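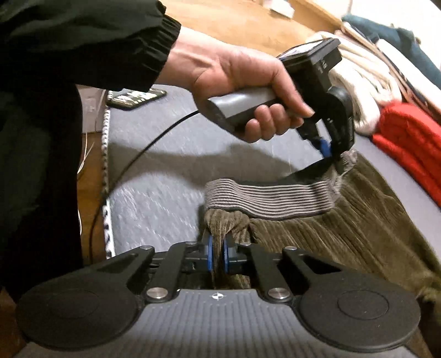

Aug 27, 2019

Notes from the team session, typed up the same evening while I can still read my handwriting. Paper copy is in the Surdu folder with the old ones.

We finally tried the rotating lead! I have been going on about it since the spring and I'm very pleased to report it was better than I'd hoped, and messier too. For anyone who missed it, the idea is that whoever is leading the job hands over at a fixed point, finished or not, and then goes back to being an ordinary pair of hands. No hovering, no "what I'd do is". The new lead gets a short handover and off they go.

Setup: two groups, Olau and Wirnance (names carried over from last time, and yes, I know how Wirnance is meant to be pronounced now). 8 people altogether, four in each. Same job for both groups, the planning exercise out of the Brandotex pack, with the printed cards and the budget sheet. Handover every 20 minutes, and 3 handovers in total so that everybody led once. I kept time and tried to keep my mouth shut.

First stretch

Both groups started fast. Wirnance had jobs shared out before I'd sat down. Olau spent ages reading the cards aloud to one another, and I wrote "slow??" in the margin, which I now take back. By the first handover everyone in Olau knew what was on every card, so their new lead hardly needed briefing. Wirnance had split the cards up and each person only knew their own little bit. Their handover ran long and they still missed the supplier change.

Must remember this one. Shared reading at the start looks like dawdling and I nearly stepped in to hurry them along.

Second stretch

Lovely moment in Wirnance when they found the supplier mistake. There was a proper groan, and then the person who'd led first said "that was mine, I skipped it", and the others just got on and fixed the sheet. No fuss at all. Compare that with the November session, where the same kind of slip cost us half the afternoon and a sulk. I'd love to say it was the rotation that did it. It could just as well be that these people know each other better by now. Can't separate the two from one session.

Olau went quiet in the middle. Good quiet, I think, heads down. But one of the quieter members had the lead and was asking questions so softly that two people didn't hear them. Nobody was ignoring anybody; the fan was on. Turn the fan off next time.

Third and fourth

Energy dipped, then came back up as soon as they could see the end of it. Both finished. Olau's plan was tidier. Wirnance's was cheaper and had a big hole in the transport section which they spotted themselves during the chat afterwards, and were very funny about.

Scores out of 10 for "I knew what the rest of the team was doing": I have the slips but haven't added them up. Glancing through, Olau's look higher. There's one low one in there and I want to think about it before I put it in a table with the others.

Things people said afterwards, as near as I could write them down:

"I thought I'd hate handing over and I was relieved."

"You listen differently when you know you're next."

"The last lead gets the worst deal, everyone's tired and you get the blame."

The second of those is going up on the wall. It's what I was hoping to hear and I didn't prompt it, I promise. The third is a fair complaint. Perhaps a shorter final stretch, or let the group pick who goes last.

My own mistakes: I answered a question I should have passed to the lead (Wirnance, second stretch), and after that they kept looking over at me. Took a good while to wear off. Also the budget sheet has the wrong total printed on it. Both groups noticed, both politely worked round it. Needs correcting before anyone else borrows the pack.
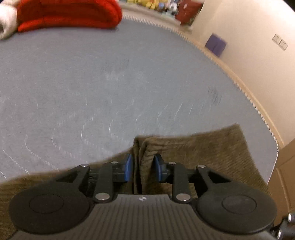
To do before the next one

Fix the total on the Brandotex budget sheet and reprint.

Write a handover card: what's done, what's stuck, what's been promised to whom. Keep it to one side.

Try Olau's read-aloud start with both groups and see if the first handover gets any quicker. I really want to know!

Swap people between the groups. They've been the same mix for too long and I'd like to see if the good habits travel.

Sit further away. Possibly facing the window.

Add up the slips.

Ask whether the Surdu lot would run it with their own people, so it isn't always me holding the timer.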